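Jussara Cordeiro had been home from the river for one night when we talked, and she was still finding sand in her shoes. She is a dental nurse from Skustcombe, and this was her first trip with the Lindineo boat clinic.

"I thought I would be tired," she told me. "I was tired! But I kept waking up before everybody else because I wanted to see who was already waiting on the bank."

There was always somebody. The team saw 1,123 patients in 22 days, most of them for teeth and eyes, and the busiest stop was Holanda, where 200 people came down to the landing on a single Tuesday.

"Aparecida Leite runs the front table there, and she knows every family," Jussara said. "She would look at a kid and say, that one is going to hide, get his cousin first. She was right every time."
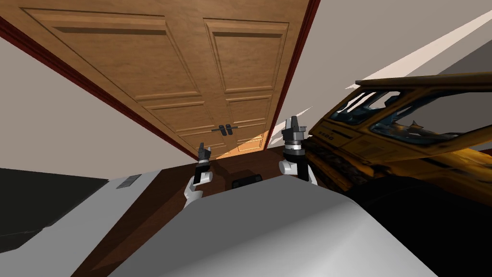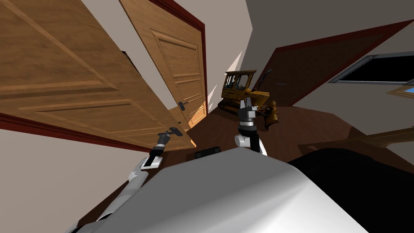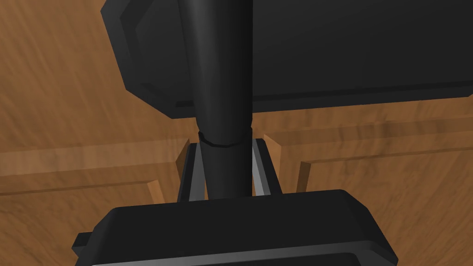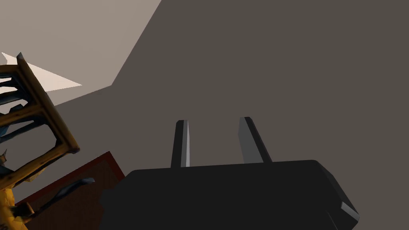
Two with wood-paneled doors, then two with a black gripper.

The hardest part, she said, was the language. Her grandmother spoke Portuguese at home but Jussara had let most of it go, and her first morning of explaining how to floss went badly.

"I told a man to wash his fish. He was so polite about it – he said he always did." Heloísa Bezerra, the boat's dentist, laughed so hard she had to put down her mirror. By the second week Jussara had a notebook full of words and a small crowd of girls correcting her spelling.

Evenings were for dominoes, guitar and whatever Roos Baert could cook on two burners. "Her rice with banana! I have tried it at home already and it's not the same."

Would she go back? She has already put her name down. The next trip needs a second dental chair and 100 more pairs of reading glasses, and she is collecting the glasses now at the Bitthorpe library, in a box by the front desk.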